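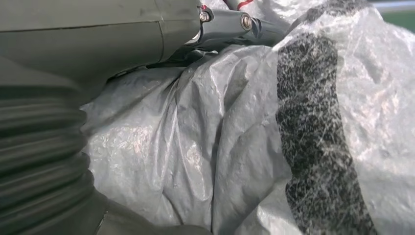
Ribs and seams, close up.

I have been selling off my aunt's sewing patterns since January, mostly through Denamer, and several people have asked how the mailing side works. I put off writing about it because I kept changing how I did things. I've now gone a couple of months without changing anything, so I'll write it down.

Some background for anyone new. My aunt had a fabric shop in Pleler, and when it closed she took the pattern cabinets home with her. They came to me with the rest of the house. There were about 2,000 patterns, most of them still in the paper envelopes, a good share of them never cut. I kept the ones I might sew. The rest have been going out by mail, one or two at a time, to people who mostly want a particular coat or a particular size.

Sorting

I sort by maker first and then by number. I tried sorting by decade and gave up, as plenty of envelopes have no date on them and I was guessing from the hairstyles. Makers and numbers are what buyers type into the search box, so that's what I use now. Each pattern goes in a clear sleeve with a slip of paper that says whether the pieces are all there.

Checking the pieces is the slow part. The tissue has to come out, get unfolded, get compared with the instruction sheet, and go back in, and it never goes back in as flat as it came out. I do this in the evening at the dining table with the radio on. If a piece is missing I say which one. A missing facing or pocket doesn't bother most people, who can draft one. A missing sleeve does.

Packing

A pattern in an envelope is light and flat, and for the first month I thought I could send them in plain paper envelopes. I had two come back with a torn corner and I quit doing that. Now a single pattern goes between two pieces of cardboard cut a little larger than the sleeve, taped on two sides, in a plastic mailer. I cut the cardboard from cereal boxes. Shipping boxes are too thick and push the package into the next price step.

Bigger orders go in the larger mailers. The ones I get are from Kazemi Paper, and they tear less than the ones from the office store. They do slide around on each other, so don't stack them on a chair.

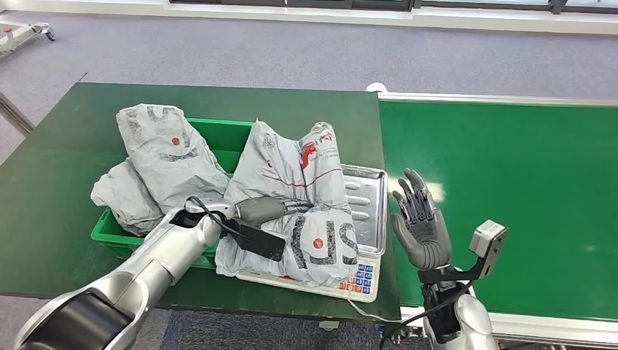 Gray mailer on the scale.

Weighing

Buy a digital scale before you list anything. I guessed my weights for the first few weeks and lost money on nearly every order, a little each time. The mistake was weighing the pattern alone and forgetting the cardboard, the sleeve, the tape and the mailer. With a single pattern the packing can weigh more than the thing you sold.

What I do now is weigh the whole package, closed, with the label on, and then write that weight in a notebook next to the kind of order it was. After a while the notebook gives you the answer before you pack. One pattern with cardboard is one number, two patterns is another, and a big multi-size coat pattern counts as two. I round up. The post office rounds up too, so there's nothing to be gained by shaving it close.

Large soft mailers can hang over the edge of a small scale and touch the table, and then the reading is low. I got caught by that on a bundle of children's patterns and the buyer was charged postage due. I refunded it and sent an apology, and the buyer was nice about it. If the package hangs over, I fold it in half loosely or stand it up in a bowl and subtract the bowl.

Pricing the postage

Denamer lets you set a flat rate or have it worked out by weight and distance. I use the flat rate for one or two patterns and the worked-out rate for everything above that. I lose a few cents on orders going across the country and make them back on the ones that stay close. In my last stretch of 68 orders it came out close to even, and I'm fine with close to even.

I drop everything off at the counter on Temido Street in the late afternoon. The morning line is long and the drop box outside has a narrow mouth that bends the cardboard. I ask for a receipt even for the cheap ones. Only one package has gone missing so far, and it showed up at the buyer's neighbor's house three weeks later. 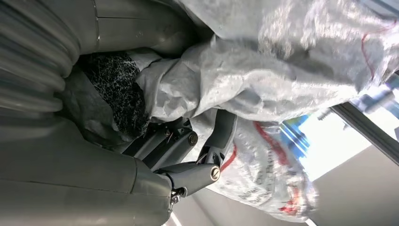 One reader wrote in after my last post to say that I should be charging a separate handling fee, that cardboard and tape aren't free, and that buyers expect to pay for them. I thought about it for a few days. My feeling is that I don't like paying those fees when I buy, so I would sooner put the price of the pattern up a little and leave postage as postage. I did that on the coat patterns and they still sold. The same reader asked whether I combine orders if someone buys again before the first one has gone out. Yes, always. Send me a message and I'll refund the second postage.

Next up is the knitting leaflets, which are in a different cabinet and in worse shape. Some of the staples have rusted through the covers. If you have a good way of getting old staples out without tearing the fold, leave it in the comments. I have been using a butter knife and it's slow going.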